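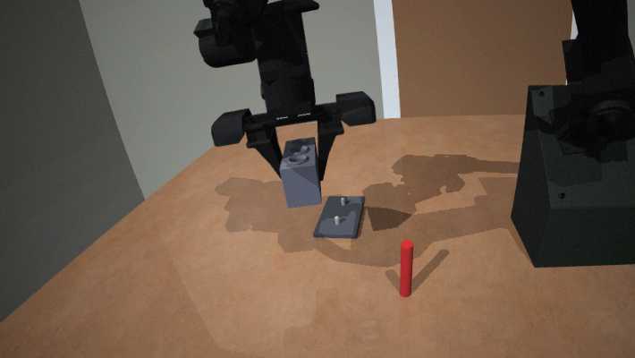

Monday, late morning. Went back over the alignment check in the Skevero planner before anyone runs another big batch on it. The check says "aligned" when the grasped part's hole axes agree with the peg axes within tolerance, and it has been saying so far too easily. In the render above, the arm has the block between its fingers with the plate still off to the right of it, two holes and two pegs, and the whole question is which hole the planner thinks goes with which peg. With two of each you can be a half turn off and the check still passes, because it only compares the set of axes and never the labels. Ese says the part is symmetric so it doesn't matter. Maybe so for the mesh. I don't believe it for the wrist, which gets sent the long way around to reach a goal it could have had for free.

Pulled the logs from the overnight batch. 2,782 episodes started, 2,293 marked success. Shona's summary calls this a good night. I would like to know what "success" was measuring. The flag is set when the block's base is within tolerance of the plate height for 3 consecutive steps and the gripper is open. It says nothing about the pegs being inside anything. A block sitting next to the plate gets rejected only by the xy test, and the xy test uses the commanded pose, not the simulated one. That is a bug, whatever else we decide.

Changed it:
- xy now read from sim state
- peg depth added as a separate logged value (not gating yet, want to see the distribution first)
- hole/peg pairing written out at grasp time and again at release

Reran a small set with the same seeds. 11 episodes flipped from success to fail. Looked at the traces for all of them. Most have the depth stuck near zero, so the block was let go on top of the pegs and happened to stay put long enough for the flag. Two I can't explain from the log. Saved those states.

Not convinced by the shadow theory. Ngozi thinks the pose estimator is being pulled by the dark patches on the tabletop, and she has a plot where the error goes up when the light is low. But her plot also changes the arm start pose, so it could just as well be occlusion by the fingers. Asked her to hold the start pose fixed and vary only the light. Until then I'm leaving the estimator alone.

Same goes for the red cylinder. It's in the collision world as an obstacle and the planner does keep clear of it, but the padding is the default one from the Caruso config and I can't find who picked that number. Adaeze remembers it being set for a different gripper. If the padding is too fat we're rejecting short approach paths for no reason, and planning time would look exactly the way it looks now.

Second arm: parked for all of this. It is still in the planning scene as a full set of collision meshes, checked at every step. Tried swapping in a single static hull, planning got faster, didn't trust it, put the meshes back. Hull was generated in October and the park pose may have changed after that.

To do
- rerun full batch with the new flag, same seeds
- Yesenia to confirm the park pose before we regenerate the hull
- decide about the half turn: allow both pairings on purpose, pick the cheaper one, log which
- stop quoting the success rate in the Wurnama update until the rerun is in

Rerun queued 4:40 pm.

Recent entries
Gripper open threshold, again
Skevero planner: timeouts on the approach segment
Why the seeds weren't the seeds
Caruso config cleanup, part 2
Pose estimator drift (Ngozi)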